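Gemidum desk-clearing project
Progress report to the Ouellet fund, second installment
Apr 9, 2024

Dear Selina,

You asked me to keep this one shorter than the last and to talk more about the staff and less about the software, so I'll try! Selina Kofler's rule of "tell me what changed for the people who work there" is now taped up over my own desk at Lirnthorpe.

Quick recap for anyone on your side who is new to this. We run shared offices on two sites, Lirnthorpe and Bollside, and the evening crew resets every desk once the day people go home. They pick up what's been left out, wipe down, put things back and empty the bins. It's a long shift with a lot of bending, and the wiping has always been the quick part. The picking up and putting back is what eats the evening. Your grant pays for us to teach a pair of arms to do some of that lifting and placing, and it pays the crew for the hours they spend teaching.

The teaching is all done with hand-held grippers, and the crew does it themselves. That was the bit I was most nervous about when we started in September, and it's the bit that has gone best. We now have 2575 recorded pick-ups that passed our own check, 918 of them from Bollside, where we only got going after the new year. I had hoped for a more even split between the sites by now, but Bollside is catching up nicely.

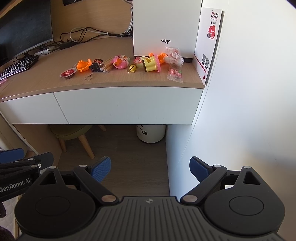
Small personal stuff is where most of our thinking has gone this quarter. Pens and mugs are easy to plan for, but people make a desk their own, and the crew knows that better than I do. Take the desk with the gold bell and the Hello Kitty trinket lined up in front of the computer case, along with the snacks and the lace scrunchie and the black figurine on its key ring. There's the textured blue pad on each finger to get a hold of things, and then a whole row of shapes that have nothing in common, some hard, some soft. A bell and a scrunchie want completely different handling. And whoever arranged that row is going to notice if it comes back in a different order, so we've written "same place, same order" into the recording instructions for every personal item.

That rule came from the crew, by the way. Ívar Kárason, our evening lead, argued for it in our second planning meeting and I argued against it (it makes each recording slower). He won, and he was right. We've had two complaints about moved belongings this quarter, both from before the rule came in, and none after.

Now the part you asked for, the people. Nobody's hours have been cut, and I have that in writing from Gemidum's management through the end of the grant. What has changed is how the hours are spent. Each person does one recording block per shift, paid at the higher training rate, and the rest is regular work. Two people asked to do more recording and one asked to stop altogether, because holding the gripper up was hard on her wrist. She's back on regular work at the same pay she had before. We've shortened the blocks for everyone as a result — I should have done that at the start, and it has cost us a bit of volume.

The mood is mixed, and I'd be giving you a rosy picture if I left that out. Some of the crew enjoy being the ones who decide what a good pick-up looks like, and they get quite competitive about clean recordings. Others keep asking me what happens to their jobs when the arms get good. I can tell them what's promised until the grant ends, and after that I don't have an answer yet. I've asked management for a meeting on it with Ívar in the room.

As for the arms themselves, they've had 80 supervised trial runs at Lirnthorpe, on a practice desk with nobody's belongings on it. Solid, dry things go well. Cables are a headache: the arms grab for a loose loop as if it were an object, so for now we're keeping them away from the back of any desktop. Thin packets are still poor too.

For the next period I'd like to move 200 recordings' worth of paid time from Lirnthorpe over to Bollside, with no change to the total budget. I'd also like to buy a lighter support strap for the gripper, which fits inside the small equipment line. Could you let me know if either of those needs a form?

The timesheets and the crew's own comments (names removed, at their request) are coming in a separate envelope. Come and see an evening shift whenever you like, and bring comfortable shoes.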